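ok so I have been meaning to write up the sourdough pricing thing for weeks and my train is stuck outside Worden, so you're getting it now (thread, sorry in advance)

Background for the new people: I bake bread out of my home kitchen and sell it on Saturdays. I started in December with one loaf shape and no plan. My price was whatever sounded fair when the first neighbor asked me. I said six bucks. I panicked and said six bucks!!

Six bucks felt great until I sat down with my receipts. I'd been throwing them all in a Kinar shoebox and feeling very organized about it. I was not organized. There was a parking ticket in there.

Carolina Correia (she taught the evening cost class I took at the library, go if it ever comes back) makes you do one thing first: write down what goes in ONE unit. One loaf. Not a batch, not a week. I'd only ever thought in batches so this took me a whole evening

Flour is easy. Salt is easy. Then she asks where the starter flour is. Umm. I feed that thing every day and throw half of it away and I had it down as free

Same with the rice flour for dusting the baskets. Same with parchment. I was going through parchment like it grew on a tree (ok it kind of does)

And bags! I bought paper bags from Mudaliar because they have that nice little window. Shipping cost almost as much as the bags did. I had the bags in my sheet and had left the shipping out completely. Put the shipping in, people. Divide it by the bags in the box and put it in.

Next up is the oven. I don't have a separate meter so I compared two power bills, one from before I started selling and one after, and split the difference across the loaves. Is that perfect? No. The weather was different too. It still beats the zero I had been using

Total for those first months: 894 dollars out. I had to get up and walk around the kitchen.

Loaves sold in that same stretch: 117. You can do that math yourself and then you can picture my face. Some of that 894 was one-time stuff like the Dutch oven and the baskets, so it's not quite as ugly as it looks, but still. Six bucks!

Then there's the part I really didn't want to do, which is my own time. Ebise Tufa sells injera two tables down from me at the Cencombe market and she has been at this way longer. She told me to pick an hourly wage I'd be willing to pay a stranger and then use that for myself. I picked 15.

Hands-on time only, btw. I don't bill for the dough sitting in the fridge overnight. Mixing, folding, shaping, baking, bagging, loading the car. Standing at the market I count separately and I'm still arguing with myself about how to spread that one out

The other leak was portion size. I was eyeballing when I divided the dough and "a nice big one" kept getting bigger because I like giving people a nice big one. Every loaf gets weighed before shaping now, same number every time, and I get an extra loaf out of a full tub without anybody getting a small bread

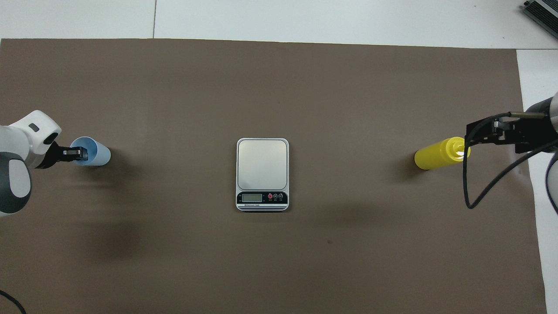 Kitchen scale, center of the mat. Get a digital one.

If you're doing this at home, weigh the flour going in too. My old cup measurements were all over the place depending on how packed the scoop was, so my flour cost was basically a mood

New price is nine for the plain loaf and 11 for the seeded. I practiced saying it in the car. First customer said "ok" and handed me a ten and asked if I had any rolls

I did lose a couple of regulars and I'm a little sad about one of them, he always told me about his tomatoes. Most people didn't blink.

Things I still haven't figured out: what to do with day-old loaves, whether to take cards (the fees!!), and if 4 dollars is nuts for one cinnamon roll. Opinions welcome on the roll.

Train's moving. If you want the blank spreadsheet just reply with your favorite bread and I'll send it over tonight, it's ugly but the formulas work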